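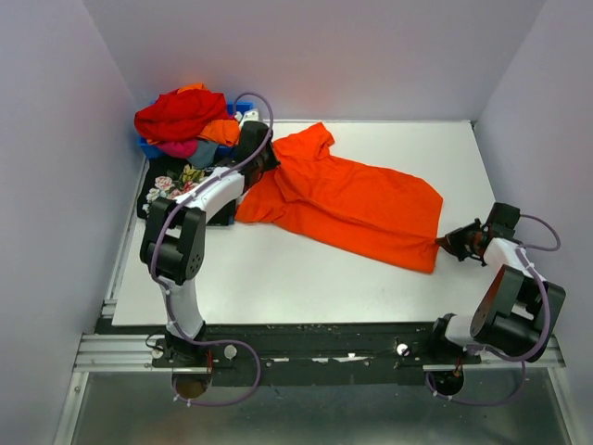 我们这边有一台双臂叠衣工位,去年 11 月从 Bretura 手里接过来的,两条臂装在同一根黑色底轨上,底轨前面是铝型材框架。最近右臂老出一个毛病,想请教一下。开始叠之前有个“展开”动作,左臂去领口附近,右臂夹住下摆的角往外带,像现在台上这件橙色 T 恤,右边夹爪夹着的就是下摆那个角。问题是右臂带到行程后半段时,偶尔会报腕部通信超时,整条臂停在原地,夹爪保持夹紧。复位以后又能跑,有时跑一上午没事,有时连着停 2 次。

已经做过的:

控制器重启过,没用。
两条臂的程序互换过,报错还是在右臂。
24V 电源在端子上量过,停机前后没看到掉压。
夹爪换过一副备用的,照样报。
衣服换薄的、换厚的都试过,看不出规律。

程序里展开动作的点位是 113 号,报错大多在这个点之前一点点。速度现在设 100%,降到一半以后好像少一些,但没有完全消失,而且节拍就不够了。

线缆是紫色那种,从底座沿着臂一路走到夹爪,用白色小扎带固定。右臂这边线留得比较长,在外侧拱出一个弧,有一段垂到底座下面。接手的时候就是这样,我没动过。左臂的线贴得紧一些,左臂从来没报过。

手上没有接线图,Bretura 那边只给了程序备份。想问的是:先怀疑线还是先怀疑接头?有没有不拆臂就能判断的办法?另外底轨上那两个白色小旋钮,有人知道能不能动吗?怕碰了以后要重新标定。

Araba Laryea
发布于 2023年2月21日

Kojo Nutsugah

先查线。只在某个姿态附近出现,换夹爪没用,换程序也没用,降速会少一些,这几条放在一起,线缆内部断芯或者插头接触不良的可能性最大。控制器坏了一般不会这么挑位置。

不拆臂可以这样判断:

1. 把台面上的衣服拿走,夹爪空着。切到手动,速度降到最低,让右臂走到 113 号点前面,停住,保持使能。
2. 打开控制器的通信诊断页,看腕部节点的错误计数。各家叫法不一样,有的叫重发次数,有的叫丢帧。先把计数清零。
3. 人站在防护要求的位置,用一根绝缘的细棒,从夹爪往底座方向,一段一段轻轻拨线。每拨一段停几秒看计数。如果你们的规程不允许带使能时靠近,就断使能、只保留通信供电来做,效果差不多,因为查的是信号,不是动力。
4. 哪一段一拨就涨,问题就在那一段。重点看肘关节前后和腕部插头后面。
5. 拨线没反应的话,再单独动腕部最后一个轴,来回转到两头,看计数在哪个角度涨。

如果整根都拨不出来,断电挂牌,把两头插头拔下来,用万用表逐芯量通断,一边量一边弯线。最好有两个人,一个弯线一个看表。蜂鸣档反应慢,瞬断不一定叫得出来,用电阻档看数字跳不跳更可靠。

再说走线。你说右边的线拱在外面,还有一段垂到底座下面,这个迟早要处理。线太长,展开动作往外带的时候,弧会跟着甩,力全落在最近的那个扎带上。扎带又细,勒得紧的话,线就在那个点反复折,断芯多半就断在扎带边上。我修过的一台 Morikawa 搬运臂就是这样,外皮完好,剪开以后里面屏蔽层已经碎了,信号线断了一根。

重新走线的时候注意几点:

关节处要留余量,余量留在关节两侧,形成一个小弯,不要集中成一个大弧。
扎带固定在连杆的直段上,不要扎在关节壳体边缘。
扎带下面垫一圈绒布胶带,拉到线不滑就行,不要拉死。尾巴剪平,衣服会挂。
走完以后手动把每个轴慢慢转到两个极限,看有没有哪里绷直。绷直了就放长,不要指望它自己适应。
底座那里多出来的线盘起来,固定到型材框架上,别让它垂着。弯曲半径按线缆手册来,手册找不到就宁可大一点。

左臂不用急着动,可以当参照。不过左边扎得紧,也检查一下扎带有没有勒进外皮。

白色旋钮我没见过你那台实物,不敢说。动之前先在旋钮和底轨上各画一道对位线,拍张近照。没有必要的话先别碰。

Damotska

同意楼上,多半是线。

我们厂里那台是直接换的整根,没查断在哪里,换完就好了。叠毛巾的,和你们的差不多。线可以问 Kuvurholm 要,他们能按长度做,记得报插头针数和方向,我们第一次报错了方向,插头朝外,肘一弯就顶住,又退回去重做。

速度不用一直降,修好再调回来。

Araba Laryea

回来报一下结果。

按 Kojo 说的拨线,肘关节往上那个扎带的位置,一拨计数就涨,别的地方都不动。断电以后把那个扎带剪开,外皮上有一道压痕,没破。拔了插头用电阻档量,弯到那里有一根芯数字会跳。

问了 Kuvurholm,整根要等,先把备件柜里的一根旧线装上了,比原来那根短一截,底座下面不再垂线。扎带全部重新打过,垫了绒布胶带。第一次走完,腕部转到头的时候有点绷,又松开往上放了一点。

装好以后先空跑展开动作,再放衣服跑,速度调回 100%,错误计数一直是零。左臂的扎带也看了,有一个偏紧,换掉了。

有一件事要提醒别人:换完线第一次上电,右夹爪没有回零,按打开没反应。我以为线又有问题,查了半天,是夹爪供电的小插头没插到底,推到卡扣响就好了。

旋钮没有动,对位线画上了。新线到了以后还要再换一次,这次打算把每个扎带的位置记在点检表上,每月看一遍。

Kojo Nutsugah

旧线别扔,剪开看看断在哪里,下次走线心里有数。

新线换上以后不用重新标定,只要没松过臂的底座和关节螺丝。保险起见让两条臂各走一遍检查点,和原来的位置对一下。对不上先查夹爪有没有装正,换夹爪的时候最容易偏,你前面不是换过一副备用的吗,那一副也要对。

点检表上再加一条,看通信错误计数。计数开始慢慢涨的时候,离停机一般还有一段时间,可以安排在换班的时候处理。记的时候把当时的速度也写上,不然前后没法比。

本站使用 Cookie 以保存登录状态和统计访问量。继续浏览即表示您同意我们使用 Cookie。 接受 | 设置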